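4.2 Scene Variation and Distractor Placement

The policies described in Section 3 were trained on Dosta, our set of simulated tabletop tasks, and had only ever seen the target object together with at most one other item. We wanted to know how much of their success depended on that. In this section we hold the arm, the controller and the target fixed, and change what else is on the counter and what the counter looks like.

Each test scene is built in three steps. First, a room is drawn from the Estine layouts, which gives us the floor, the walls and the larger furniture. Second, a counter surface is drawn from a list of stone, wood and plain finishes. Third, objects are dropped onto the counter from a small height and the physics is run until they come to rest. Scenes in which an object falls off the counter or ends up touching the arm are thrown out and drawn again. Objects may come to rest at any angle, and we do not turn them to face the robot.

We made 42 scenes this way. None of the room layouts or counter finishes in them were used in training. Every scene holds one target, and the rest of the objects are distractors. We did not try to keep the distractors different in color from the target or from the counter, and in several scenes the two are close.

The viewpoint was sampled as well. In training it was fixed. At test time we move it within a small region in front of the counter and reject only those positions from which the target is fully hidden. Part of the counter may still be blocked by a wall or panel, and we keep such views.

We compare three policies. The first is the base policy from Section 3, with no changes. The second, Oda, adds a mask for the target object as an extra input channel. The third, Beltrán, takes the same mask but also predicts a grasp point and is trained to keep that point stable when distractors are moved. All three start each episode from the same raised arm pose with the fingers clear of the counter, and all three are given the same time limit. An episode counts as a success if the target is lifted and held until the limit is reached.

4.3 Results

The base policy did worst, as expected. Its most common failure was to reach for a distractor, and this happened most often when the distractor lay closer to the gripper than the target did. Oda made this error much less often. It did, however, tend to stop short when the target was long and thin, closing the fingers above the object. Beltrán failed in fewer scenes than either of the others. Its remaining failures were mainly collisions with a second object on the way down.

Changing the counter finish alone had a smaller effect than we had assumed. Surfaces with strong veining hurt the base policy but made little difference to the two masked ones. Long objects lying at a slant were hard for all three policies, mostly because the wrist has to turn before the fingers can close across the short side.

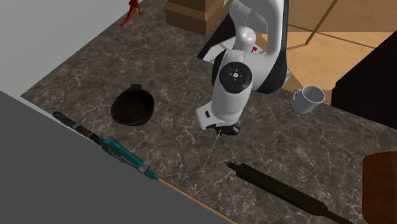

Figure 6. A rendered test scene with a marble counter and mixed household objects.

We also looked at where in the episode each failure began. For the base policy, the path was usually wrong from the start, and later frames did little to correct it. For Oda and Beltrán the approach was mostly sound, and errors showed up in the last part of the descent. This suggests that more varied training scenes would help the base policy, while the masked policies need better depth near the contact point.

One limit of this test is that the distractors do not move unless they are hit. A second is that the mask is taken straight from the simulator and is therefore exact. Section 6 repeats the comparison with masks from a learned segmenter.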